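Last updated: July
Print this page | E-mail this page

Project report: a home-made controller for couch games
Shaimaa Morsy

I started this project because my little brother kept beating me at Mornel, a two-player racing game, and I wanted to blame the pad. Most of the pads in our house are old Gakstead ones, and the left stick on mine drifts so badly that my car turns into the wall on its own. So my plan was to build a controller from scratch, get it talking to the PC, and see if people could play properly with it.

The first version was a mess. I used a cheap board from Egilsson and wired 6 buttons straight to it, and every single press counted twice. I spent most of a weekend thinking my soldering was bad (it was, a bit) before I read up on debounce and added a short delay in the code. That fixed it straight away, and I felt very silly and very pleased at the same time!

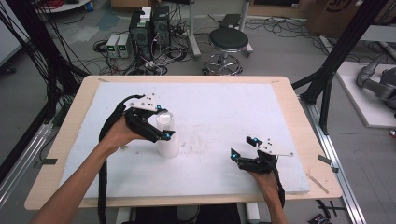 Shape was the next headache. My first case was a plain box and it made my thumbs ache within one race, so I went looking at all sorts of things people hold or wear on their hands. The black grippers strapped round the palm and fingers, with one of them partly closed on a plastic cup, got me thinking about straps. I'd been squeezing my box the whole time just to keep hold of it. I sewed a bit of elastic on to a spare case and it was loads comfier, though a pain to get out of when the doorbell went.

For testing I asked friends from my course to race on the same track, once with a Gakstead pad and once with mine. We logged 115 laps altogether. Mine was slower on tight corners - I think the stick I bought has too big a dead zone - but on the straights there was nothing in it. Two people asked if they could keep it. Ata's free mapping tool was a big help here, as I could swap buttons between races and didn't have to touch the code.

If I did it again I'd buy a better stick and leave the lights until the end, as I lost two evenings to making them flash when you crash. I'd also like to try it wireless, but I haven't worked out where the battery would go. My brother still wins, by the way. He says he'll give me a head start next time and I might take it.

Related projects
Writing a level editor for Mornel
Fixing stick drift on old Gakstead pads
A quiz buzzer using an Egilsson board
Button mapping with Ata: getting started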